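Software log, perception and planning
Wammont site, bathroom task set
7/13/23

Morning

The day began with the overnight regression results. The planner was run against the recorded set of 1764 requests collected in April, and all but eight returned a path within the permitted time. The eight failures had a common cause. In each, the goal pose lay so close to a flat surface that the collision margin left no valid approach, and the planner used up its whole allowance before reporting an error. The margin is at present a single value for the entire cell. It was agreed in the morning review that it should be set per surface, and that the change should be made in the Hako configuration files and not in the planner itself, so that the other sites are unaffected.

The change was written and reviewed before eleven. Hako now reads a margin for each labelled surface and falls back to the old value where no label is given. The eight failed requests were run again with the new files. Six returned a path. The remaining two were examined by hand and found to be unreachable in any case, the goal having been recorded inside the wall. They have been marked as bad data and will be removed from the set at the next revision.

A note for whoever maintains the set: the two bad records carry a valid checksum and pass the import script without a warning. The script should reject any goal that falls behind a known plane. A ticket has been opened.

Midday

The Nouri perception module was updated to the current release branch. The update was delayed by a mismatch between the message definitions on the robot computer and those on the desk machine. The robot computer had been left on the previous version after last week's rollback, and the log for that day does not mention it. Staff are reminded that a rollback must be entered here on the day it is made, with the version number.

Once both machines agreed, the depth filter was tested on the glossy wall panels. Reflections of the ceiling lights continue to be a difficulty. The filter treats a bright spot on a smooth panel as a hole, and the map then shows free space behind the wall. Raising the confidence threshold removes the holes but also removes thin objects, cables in particular. A middle setting was tried and was satisfactory on neither count.

The better course appears to be to fit a plane to each panel first and to fill any hole that lies wholly within it. A draft of this was running by two o'clock. It adds some 2 milliseconds to each update — an acceptable cost at the present rate. Glass is not addressed by the draft. The clear screen returns very few points, and for the time being it is entered in the map by hand as a fixed obstacle.

Afternoon

The afternoon was given to the wrist view. The calibration between the wrist camera and the gripper was repeated, the former values having been taken before the finger pads were changed. The new offset differs slightly from the old one in the closing direction and hardly at all in the others. Both sets of values are stored in the Tulov repository under the tool folder.

The controller was then asked to hold position with the fingers open while the segmentation was run on the live view. The label for the gripper itself was good on the dark housing and the pads but weaker on the silver linkages, where highlights on the metal were at times given to the background. The mask will be drawn from the joint angles and the known shape of the tool, and the learned label kept only as a check. The white device on the wall was found reliably. The thin cable running down from it was not, and the coiled cord was labelled as two separate objects on most attempts.

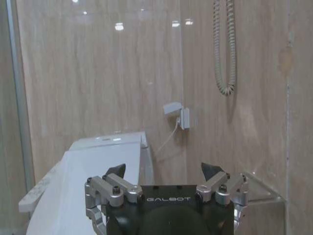 Outstanding at close

Per-surface margins are in use at this site only. The draft plane filter remains on its own branch and must not be merged until it has been tested with the lights dimmed.

The coiled cord is to be treated as a keep-out volume by the planner. The volume has been drawn generously, and motions near it will be slower as a result.

The self-mask from joint angles is to be written tomorrow morning, before any further recording. The robot computer was left on the new Nouri version, with the controller stopped and the logs copied to Tulov.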